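FOR IMMEDIATE RELEASE
3/9/18

Paredes Evening School opens summer sign-up, adds 14 classes and a second building in Voltby

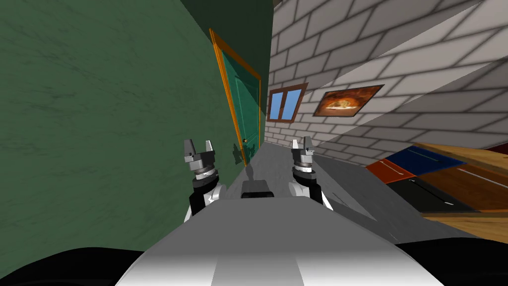

Rendering. Free for press use with credit: Plenon.

VOLTBY - Summer registration at the Paredes Evening School is open as of this morning, online and at the front desk. First classes meet in June. The new schedule has 333 seats, the most the school has ever put up for one term, and 14 courses that weren't in last year's catalog. Standard tuition stays at $78 for a six-week course. No increase, no registration fee.

The big change is space. The school has signed a two-year lease on the ground floor of the old Vikton shoe warehouse, across the parking lot from the main building. Four classrooms, a teaching kitchen and a proper sewing room. Up to now sewing has been in the cafeteria, with the machines packed away in a closet after every single class.

"We had people on the waiting list for upholstery for three terms in a row," said Siriporn Thongdee, director of the school. "Three terms. You can't keep telling a person to try again in the fall. They buy a new chair."

WHAT'S NEW

The 14 new courses lean practical, which is what students asked for on the end-of-term forms. Upholstery for beginners gets a second section. Also new: bread with whole grains, hemming and alterations, reading a lease, conversational Thai, basic home wiring (theory only, see below), watercolor on location, small business bookkeeping, grammar for people who hated grammar, and a two-part course on canning that runs into the first tomatoes.

English as a second language goes from three levels to four. The new level sits between the current second and third, where teachers say the jump has been too steep. Students already enrolled do not need to retest. If you're not sure which level, come to the placement evening or call the desk.

Home wiring is a classroom course. It covers how to read a panel, what a permit is for, what questions to ask a contractor. It does not qualify anybody to do electrical work and there is no certificate. The school gets asked this a lot so it is in the release.

Math refresher is back after a year off. Same instructor, same room, same workbook. Bring a pencil.

Dropped for summer: choir (back in the fall), furniture stripping (ventilation in the new building isn't finished yet), and intermediate Portuguese, which did not fill. Beginning Portuguese is still on.

SCHEDULE

Most classes start at 6:30 p.m. and run until 8:45 with a short break. A handful of daytime sections have been added for shift workers and parents, starting at 10 a.m. Daytime sections are all in the new building. Evening sections are split between the two, check your confirmation for the building letter - A is the main building, B is the warehouse. The rooms are numbered the same in both so the letter matters.

Kitchen classes are limited by the number of stoves. They fill first. Last summer bread was gone before lunch on opening day, and the school expects the same again.

Classes skip the week of the July holiday. Make-up evenings are listed at the back of the catalog.

COST AND AID

Tuition is $78 for a standard course. Materials are extra where listed. Upholstery students bring their own piece, a seat or a footstool please, no sofas. Fabric can be bought anywhere. Foam and tacks are sold at cost in class.

Reduced tuition is available for Voltby residents who recieve housing or food assistance, and for anyone over 65. One form, two pages, no interview. Last year almost half of the students paid a reduced rate, and the school wants it known that money for this has not run out in any term so far. Ask. The form can be turned in at the same time as the registration and a seat is held while it's being looked at.

Refunds in full up to the second meeting. After that, half. After the fourth, no refund, but the balance can be moved to the fall with a note to the desk.

"My mother learned to read a bus schedule in this school," Thongdee said. "Then she learned bookkeeping, then she took tango for some reason. I think of her every time we set the price. It has to be a number where a person will take a chance on tango."

THE BUILDING

Work on the warehouse floor started in the winter and is nearly done. Walls are up, floors sealed, heating in. Still open: signs, the ramp rail on the parking lot side, and part of the kitchen exhaust. The inspection is scheduled for next month. If the kitchen is not cleared on time, the first week of cooking classes moves to the cafeteria in building A and students get an email.

The entrance for building B is on the lot side, not the street side. The street door is for deliveries and stays locked. There is step-free access at the lot door and the restrooms are on the same level. Parking is free after 5 p.m. Daytime students should pick up a permit at the desk, also free, otherwise the lot company will ticket and the school can't do anything about it.

Bikes: racks are coming, not in yet. Use the ones at building A for now.

An open evening will be held before the term begins. Instructors will be in there rooms to answer questions, the sewing room will be running, and there will be soup. The time will go out in a separate notice once the inspection date is confirmed.

TEACHERS WANTED

The school is still looking for instructors in three subjects: beginning guitar, sign language, and car maintenance. Teaching experience helps but isn't required, the school pairs new instructors with an experienced one for the first term. Paid by the hour, prep time included. Send a short letter with what you would teach in the first class. No résumé needed at that stage.

HOW TO REGISTER

Online, by mail, or in person at the front desk in building A. Desk hours are noon to 8 p.m. on class days. Phone registration is not possible but the desk will answer questions by phone. Paper catalogs are at the desk, at the Voltby library and in most laundromats on the east side. A large-print version can be mailed out on request, so can the Spanish one.

Please have a first and second choice ready. Registration is first come, first served. Returning students do not get priority this term - this is a change from last year, and a few people have called about it already. It was decided after new students kept ending up with whatever was left.

ABOUT THE SCHOOL

The Paredes Evening School offers low-cost, non-credit classes for adults in Voltby and the surrounding towns. It is an independent nonprofit and is funded by tuition, the city and private gifts. It does not grant degrees.

PRESS CONTACT

Siriporn Thongdee, director
Paredes Evening School, Voltby
Interviews by phone, mornings best. Visits to building B by appointment until the inspection is done, closed shoes please.

# # #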